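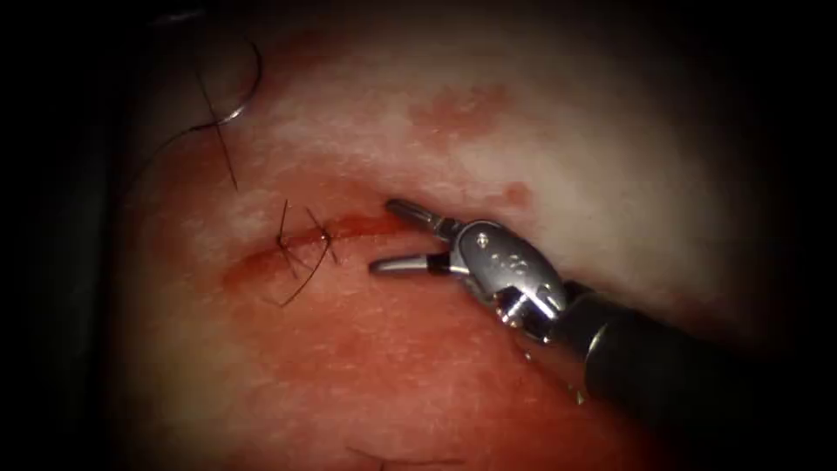 How far apart should interrupted stitches go on a practice wound?

Set the spacing equal to the bite depth. With a 5 mm bite on each side, the next stitch goes in 5 mm further along. Closer than that crowds the knots, and wider spacing lets the edges gape when the pad is bent.

I have been keeping notes on this since February, when I started suturing again after a long gap. The log now covers 800 stitches, 30 to a session on most evenings. What follows is the part on simple interrupted closure.

Needle angle. The tip enters at 90 degrees to the surface. A shallow entry gives a shallow bite, and the edges roll inward when the knot comes down. Most of my early rejects are this fault. The needle should be held two thirds of the way back from the tip, clear of the swage, where it bends easily.

Path. Rotate the wrist and let the curve of the needle do the travel. Pushing in a straight line tears the entry hole. On a soft pad the tear stays visible; on the firmer Totmont pads it closes up and is easy to miss.
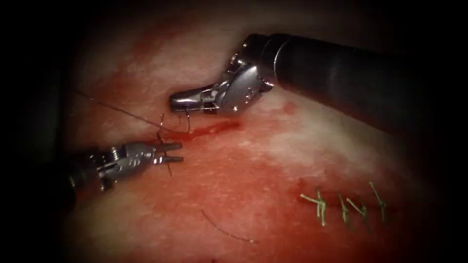
Exit. The needle comes out at the same distance from the edge as it went in. If the two sides differ, one edge rides up over the other. On a narrow cut I take it in two passes, out through the middle and then across, and the result is more even.

Knot. Double throw first, then two singles in alternating directions. Lay the knot to one side of the wound line. Tension is correct when the edges touch and the surface between stitches is flat. Puckering means too tight. Panya Bunnag, who taught me the first time, had us cut and redo any stitch that puckered, and I still follow that.

Tails. I leave them at 5 mm. Shorter tails are hard to grip at removal, and longer ones get caught in the next throw.

Thread. Everska braided holds the first throw better than the monofilament I used before. It drags more through the pad, so the pull has to be slow and in line with the needle track.

Running closure gets its own post once I have 11 clean sets of it. I have four.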